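The drinks wall is back at the Wallin store in Huvumbridge, and if you have missed it as much as we have on these warm afternoons, you'll be glad to hear it is packed full again. The shelves went up over two long evenings in February, and regulars have been wandering in ever since — some of them only to look, bless them!

The multipacks of tea have gone up on the top shelf, with the grapefruit ones near the middle, and the single bottles are lined up in rows underneath. There you'll find plum green tea, white bottles of electrolyte water and plenty more in green and purple, so do give yourself a minute to choose. Yellow price tags run along the edge of the top shelf, most of them reading 3.00 and one reading 6.00.

The store sits at 19 Flalmont Road, next to the shoe repair place, and stays open until 10 in the evening, a little later than before.

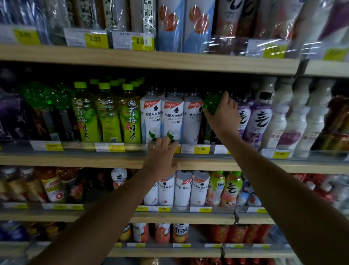 Reshma Steyn: So pleased the plum tea is in! I used to take the bus all the way to Trandach for it. Could we have the smaller bottles too, please, for lunch boxes?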